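Apr 1, 2025
Grape task, remote control, left arm only

Picked up where we left off in February. Crate on the gray platform, red and green artificial grapes inside, right hand parked open and out of the way. Viera Kollár on the controls for the first block, me for the second. Goal for the day was clean demos of taking hold of the red bunch and lifting it over the side of the crate.

Kept 17 demos, threw out 5. Most of the bad ones were mine — I close too early and get berries when I want stem. Viera comes in slower and pauses before closing, and her takes look better on replay. I'll copy that.
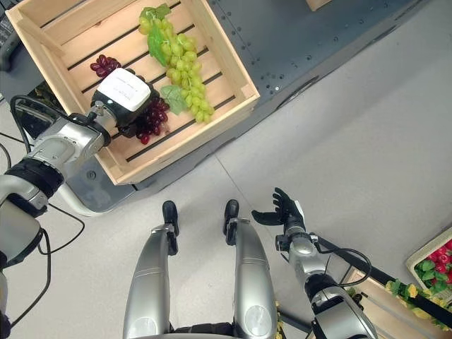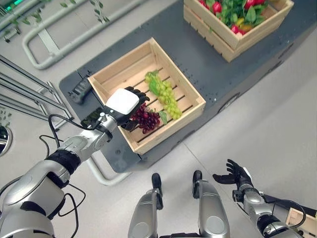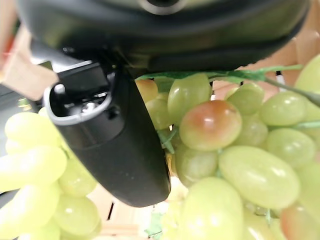
Grape crate, head view (first two) and wrist view with the green grapes (last).

Notes on the wrist view: the finger takes up a lot of it, and the pale grapes wash out on the left side. Try a lower exposure before the next block. Don't change it halfway through a set.

Left arm lags a little when reaching down into the crate. You overshoot, then correct, and the correction ends up in the demo. Turned the speed scaling down one step in Prulia and it was easier to stop over the bunch.

Running total for this task is 374. Niltwood wants 518 before they train anything.

To do:
— trim the dead time at the start of each take
— ask Choi about the lag
— green bunch next, same crate position
— retie the left arm cables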